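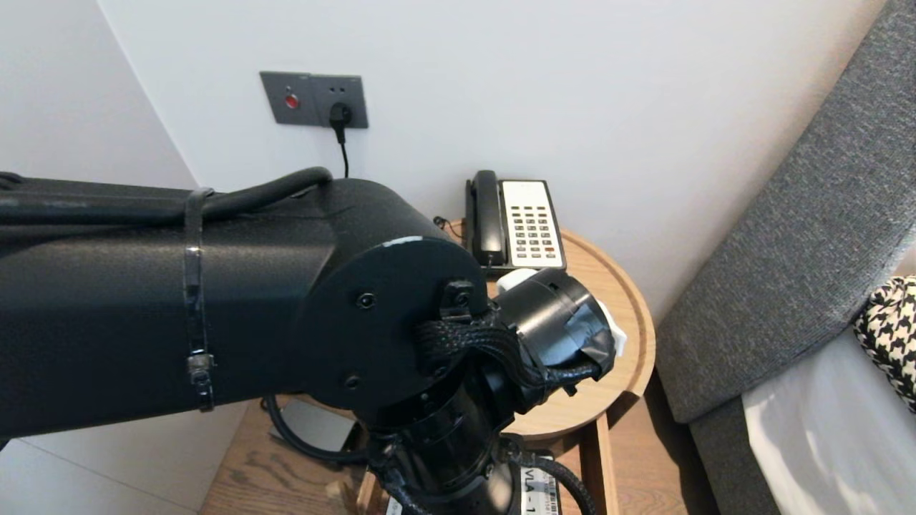 Skungate Bedside Task Kit

Recording kit for teaching arm policies to work in small furnished rooms

Product group: Data collection / Room sets
Made by: Skungate
Works with: Pledever recording software, version 5 and later
Status: In stock, ships from our own warehouse

Overview

The Bedside Task Kit is a set of task cards, props and recording settings for teams that already own an arm and want demonstrations from a bedroom or hotel-style room. The tasks are the ones that come up next to a bed: lifting a telephone handset and putting it back, pressing a key, moving a glass away from the edge of a table, turning a lamp on and off, picking up a remote control, straightening a pillow.

A person guides the arm through each task. The software stores the joint positions, the gripper command, the head camera and up to two wrist cameras as one episode, along with the sentence printed on the task card. Episodes can be used for training as they are or trimmed first.

The kit does not include an arm, a gripper or large furniture. Any bed and any stable side table will do. We suggest changing the table at least once during a collection, and a round top is a good second choice after a square one, as the arm can no longer line up with a straight edge.

What is in the box

Task cards, 446 in total, printed on both sides
Corded desk telephone with keypad
Bedside lamp with pull switch
Two remote controls
Drinking glass and carafe, both plastic
Alarm clock
Floor marks for the arm base and table
Sheet of blank labels for arms and grippers
Pledever license key for one recording station

The telephone does not need a live line. Replacement handset cords are sold separately, and you will probably want one. The cord takes most of the wear.

Setting up

Place the arm base on its floor mark and lock it. Place the table on mark A. Run through the reach check in Pledever before putting any props down. The check moves the gripper to each corner of the work area at low speed and stops if a joint comes within its limit.

Strap cables to the upper link and leave a loop at each joint. A cable that pulls tight at the wrist will show up in the recorded torque, and those episodes have to be thrown out. If your gripper fingers are smooth plastic, try the handset task first. It is the hardest grasp in the set, and it will tell you whether you need pads.

Label each arm and keep the same name in the station settings. Pledever writes the station name into every episode, and renaming it halfway through splits the collection in two.

Recording

Work through the cards in the order they are dealt by the software. It mixes tasks and table positions so that the first hour does not end up being all telephone and no lamp. Each card gives the start position, the instruction and what counts as done.

Mark failed attempts as failed and keep them. Dropped handsets and missed keys are useful for training the success detector. Delete an episode only if a camera dropped out or a person walked into view.

A full pass through the default plan is 600 episodes. Our reference collection, which comes with the kit as a download, has 583 after checking. It was recorded on one arm in one room, so treat it as a starting point and add your own.

Export

Episodes are saved in the Pledever format and can be exported as video plus a table of states and actions. An importer for Desow training servers is included. Stubbs users need the separate converter from the downloads page.

Known limits

Bedding tasks are graded by eye. There is no automatic check for a straightened pillow.
White keypads under strong side light can wash out on the head camera. Lower the exposure before you start.
The lamp card set assumes a pull switch. Touch lamps need cards of their own.

Ordering

Part number SK-BED-446. Extra license keys, spare props and printed card sets are listed under Accessories. Kits bought before December can be updated to the current cards at no charge; send us the serial number from the inside of the lid.

Page last updated Sunday, April 19, 2026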